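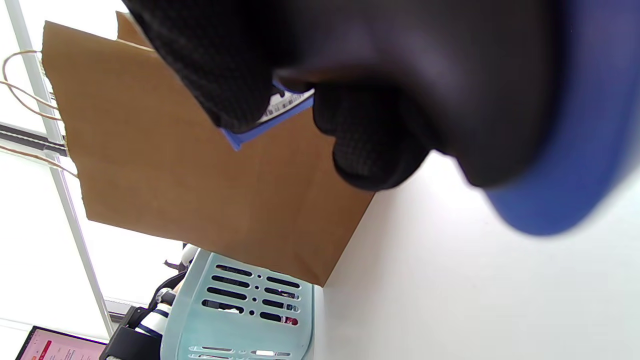 Drudau to bring paper carrier bags and basket packing to its pickup counters

UVBERG, Mar 30, 2023 - Drudau, the neighborhood grocery and household goods company, is very pleased to announce that its pickup orders will soon be packed in plain brown paper bags with twisted paper handles, and that the packing itself will be done in a calmer, simpler way than before. The change begins at the Uvberg counter and will reach all 33 Drudau pickup counters by November.

Regular customers have been asking for paper bags for a good long while, and we have been listening, even if we took our time! Getting a bag right is a slower business than it sounds. It has to stand up by itself on the counter while it is being filled, it has to open wide enough for a hand and a box of crackers together, and the handles have to be kind to your fingers on the walk home.

"I carried the test bags back to my own apartment every evening, up three flights of stairs, and my family ate rather a lot of soup that month," says Shona Faulkner, head of customer service at Drudau. "What I wanted was a bag you'd be happy to keep. I have one at home for newspapers now, and another one for my knitting."

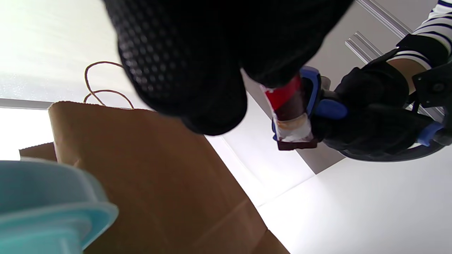
The small things in an order have had just as much attention as the big ones. Snack bars, candy, gift cards and packets of seeds have a way of slipping under the heavier groceries, and customers have told us (very politely, for the most part) about the chocolate they found flattened beneath the potatoes. Under the new routine, cans and jars go in first and the little treats go in at the end, near the top, where children can find them before anybody has taken off a coat.

Each order is gathered in a basket and then moved over to its bag on a clear white table, with the two side by side so that nothing has to travel far.

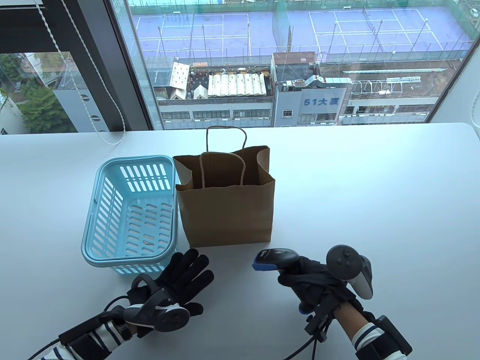 A light blue basket and a paper carrier bag side by side on the packing table.

The routine was worked out together with Verschueren, the packaging supplier, whose team spent four weeks going through 100 practice orders with us. Bart Dewulf, who manages the carrier bag range at Verschueren, was there for nearly all of it.

"People at Drudau care about where the eggs go, and I mean that as a great compliment," says Dewulf. "We talked about handles for a whole afternoon - longer, if you count lunch." 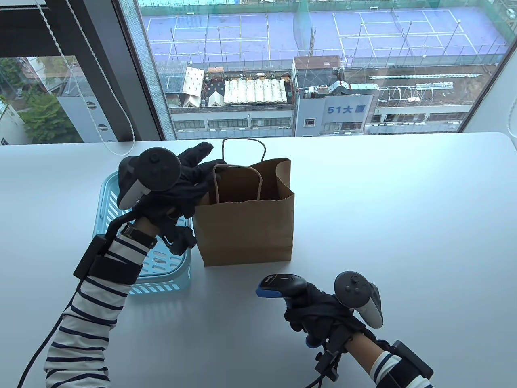
The bag stands open on the table, with the basket to its left.

Customers don't need to do anything differently. Orders can be placed in the usual way, and anyone who prefers to bring a bag from home is as welcome as ever to hand it over at the counter.

Press inquiries: Shona Faulkner, Drudau customer service, Uvberg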